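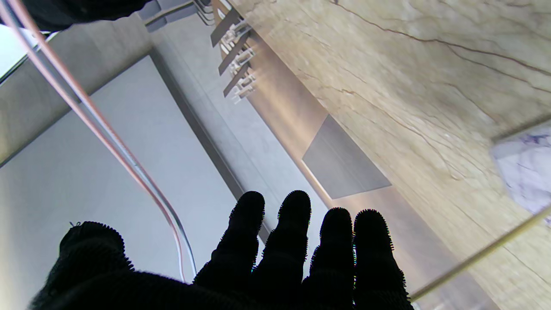

Went to the business park's travel breakfast on Monday. The theme was getting people to work without all of them bringing a car, and the first slide said INTEGRATION in letters you could read from the ring road. The pinkish-red cable and the pale one up there are running side by side, which puts them well ahead of our bus and our train. Thread follows, mostly grumbling, some of it useful.

For anyone new: I'm the person at our place who "does travel". This means I once asked where the bike pump was and was given a budget code.

The park is called Cunia. It has 17 employers, 3,000 staff and one bus, the 513. The 513 reaches the station stop 14 minutes before the train does. Then it leaves, in high spirits, with the driver and a carrier bag on board.

It has done this since the timetable change in August. Everyone agrees it's daft. The bus people say talk to the train people, the train people say the bus is easier to move, and the bus people say it's a matter for the next review.

The session began at 7.30am. First bus to the park gets in at 7.52. I make no comment. I drove.

Opening talk was Deepak Semwal from the council, who has a dry way with a bar chart and got through the whole thing in the time it took me to find a plug. Main point: most people on the park live within five miles of it, and most of those drive. He wasn't telling anybody off. He left a bit of a pause, mind.

He also had the best line on parking, that a free space is a pay rise you only get if you own a car. A man from one of the bigger firms wrote this down and then underlined it. I think he may have been angry.

Next up, Cernitz, who have the big building by the roundabout. Savita Dubey runs facilities there. They took out eight parking spaces and put in a proper bike store with a roof, a door that locks and somewhere to hang a wet coat. She said the coat hooks got more thanks than everything else put together.

I asked whether she'd had complaints about the eight spaces. She said she'd had one long one, in instalments.

They also tried a free breakfast for people who cycled in. This was popular. It was so popular that people were driving to the far end of the park and unfolding a bike from the boot. She's kept it going on the grounds that they do at least turn up out of breath.

Then the lift-share bit. The app is called Tellonero and I went in ready to dislike it on name alone. It's fine. You put in your postcode and your hours, it finds someone going your way, and you spend the next month working out if you can ask them to turn the radio down.

The snag is shifts. If you finish at ten at night there's hardly anyone to match with, and those are the very people the bus doesn't serve either. Babita Katiyar, who works lates at one of the warehouses, stood up and said this much better than I have. She got the only applause of the morning.

Her sums: the last 513 goes at 8.40pm, her shift ends at 10, a taxi home eats more than an hour's wages. So she bought a car she didn't want. I'd put her on first next time and let the rest of us talk afterwards if there's any point. 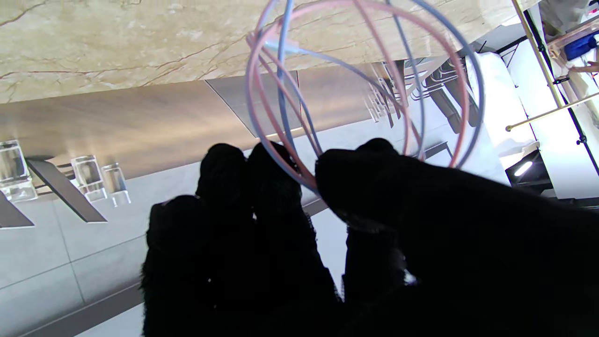 A few of you have asked: who pays if you share a lift in and your driver has to go home early?

Your employer does, if they've signed up to the guaranteed ride home. You ring the number on the scheme card, they book a taxi, and the firm gets the bill. If your firm hasn't signed up, you're on your own, so check with whoever handles travel before you give up your parking permit.

It's hardly ever used, by the way. Savita said Cernitz budgeted for a flood of claims and have had three. One of those was her.

Coffee break. There was a table of leaflets about walking, at the far side of a car park with no path across it.

Anderson Seixas did the bit on showers, which every one of these events has to have by law or possibly by habit. His view is that firms build one shower, see nobody using it, and decide nobody wants to cycle. Then you look and it's full of boxes. Ours is where we keep the Christmas tree. I sank slightly in my chair.

Reader, I have moved the tree. It is in the server room. If we go down at the weekend you'll know why.

Ramesh Kushwaha spoke for the bus company, which took some nerve with that audience. He was straight about it: a later 513 needs a second driver on the evening shift, and the fares alone won't cover that. If the employers put in a share each, he can run it for a trial.

You have never seen so many people take a sudden interest in their pastries.

To be fair, two firms did put their hands up. Bhatia said they'd pay their share and a bit over, and Cernitz said yes subject to somebody senior saying yes. That leaves 15 of us. I've got a meeting about it on our side and have been told to "bring numbers", so I'm bringing Babita's.

He was asked about the station gap as well. He said moving the 513 back would make it miss the school run at the other end. Which is a fair reason and the first I've heard of it in all these months of emails.

So the new idea is to hold it at the station for a bit and trim a loop round the retail park that hardly anyone rides. There'll be a consultation. If you're one of the people who does ride the loop, please say so, I'd honestly like to meet you.

What I took away, if your place is thinking about any of this: sort the coat hooks, clear out the shower, and ask the late shift before you ask anyone else.

Next one is at the Bhatia canteen, same sort of time. I've asked if it could start after the first bus gets in. They're looking into it.

Someone's just replied asking if there's parking. There is. There's loads.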